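Milelcombe Robotics Club: list archive
Subject: Re: [milelcombe-list] Pencil case task for the June open day
From: Antigoni Politis
Date: 26 May 2022

I'm replying to the list because two parents have already written to me asking which night the "autonomous demo" is. Quoting the part I want to argue with, then my answer below it.

> Good news from the two-arm group. The pencil case task is coming
> along really well and I think we should make it the centerpiece of
> the open day. The arms pick up a pen each, put them in the case and
> zip it shut. We have 300 recorded runs from the students driving the
> arms by hand and we start training on them next week. With a data
> set that size it should be close to perfect by June, and Odbridge
> are bringing a soccer robot, so we need something that will hold its
> own. I'd like to put "fully autonomous desk tidying" on the flyer.
> It goes to the printer soon, so shout if you object.
>
> Also, can whoever has the long hex keys please bring them back.

Shouting, then. (I don't have the hex keys.)

I was in on Tuesday evening and stayed for most of the session. First, the students are good at this. They drive those arms better than I do, and the younger ones have got past the stage of yanking everything toward them. If the flyer said "come and see our members operate two robot arms" I'd hand it out at the supermarket myself. My trouble is with the words "fully autonomous" and "close to perfect", and with the number 300.

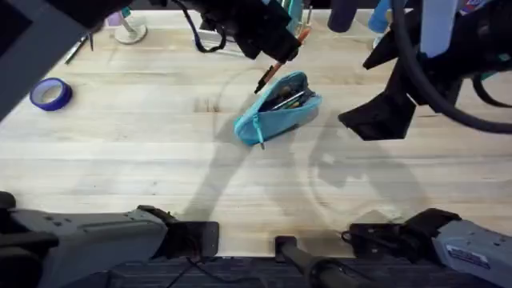
The hard part of this task is the pen going in, and I don't think we've looked at it squarely. A pen is long and thin and the mouth of the case is soft. If the pen comes down at the wrong angle the fabric just moves with it. Look at how the left arm has the orange one, slanted over and pointing down beside the open pouch, with the right gripper spread wide and holding nothing. A student can see that and fix it with a twist of the wrist. Will the trained version? Maybe it will. I would like somebody to show me before we print it. And the case already has a fair amount of stationery packed in it, so there's less room for a sloppy drop than there would be with an empty one. I'm in favor of that, by the way. Empty would be cheating a little.

Now the 300. I asked to see the log sheet. It says 380 attempts, of which 300 were kept, and the reasons for dropping the others are written as "bad" all the way down the column. Bad how? If the pen was dropped, fine, leave it out. If the student fumbled and then recovered, I'd want to keep exactly those, because recovering is what the arms are going to have to do in front of a crowd. Right now we may be teaching them from a pile of runs where everything went nicely. Whoever keeps the sheet, please write two or three words each time. "Missed opening." "Zipper stuck." It doesn't take long.

I'd also like to know how many of the 300 include the zipper. My reading of the sheet is that a lot of them stop once the pens are in. Zipping needs one arm to hold the fabric still while the other pulls, and we have hardly practiced it. If the answer is that we're dropping the zipper, that's okay with me, but then the flyer can't say the arms zip it shut.

Some of you will remember the Drullano meet in March, when we told everyone the block sorter was ready. It had been ready in our room, with our blinds down and our blocks in the places we always put them. At Drullano the tables were a different height and the lights were on over them, and I stood next to a very patient judge while the thing reached for the same patch of bare table over and over. I don't want to do that again with grandparents watching. The members took it hard, too, and it wasn't their doing. We adults did the promising.

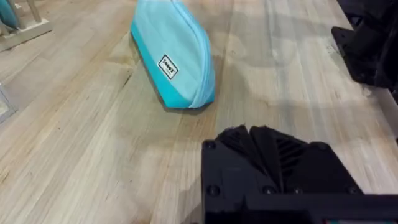 So what would convince me? A plain test, done before the flyer goes out or at least before we say anything about autonomy. Run the trained version 30 times. Start the case somewhere different each time, turned different ways, by someone who hasn't been doing the recording. No touching the arms, no nudging the case between the pick and the drop, no "that one doesn't count, I hadn't pressed it properly." Write every one down. If it gets more than half I'll be pleasantly surprised and will say so on this list. If it gets 15 or fewer, we run the demo with students at the controls and call it what it is.

And I'd want the same test repeated in the hall where the open day is going to be, on the actual table we'll use. The Tsakiris kit is supposed to be easy to move. It wasn't easy the last time I helped move it, and one of the wrist cameras came back pointing somewhere new. If a camera shifts even slightly after all the recording is done, are the old runs still any use? I really don't know. I've asked twice and had two different answers.

On Odbridge and their soccer robot: let them bring it. I've never understood why we have to match them. Theirs falls over a lot and people love it. Nobody at their table says it plays like a professional, and I think that's why they get away with it.

Suggested wording for the flyer, take it or leave it:

"Two robot arms, one pencil case. Watch our members teach robots to put pens away, and have a go at the controls yourself."

That's true today and it'll still be true in June however the training turns out. It also gets visitors' hands on the controls, which is the part my niece talked about for a week after she tried it.

If the two-arm group thinks I'm being unfair, please say so here and not in the parking lot. I'll be in on Thursday next week and can stay late to keep score for the 30 runs, provided someone else brings the clipboard. Mine has gone the way of the hex keys.

Antigoni

--
Antigoni Politis
milelcombe-list: to leave, send a blank message with "unsubscribe" as the subject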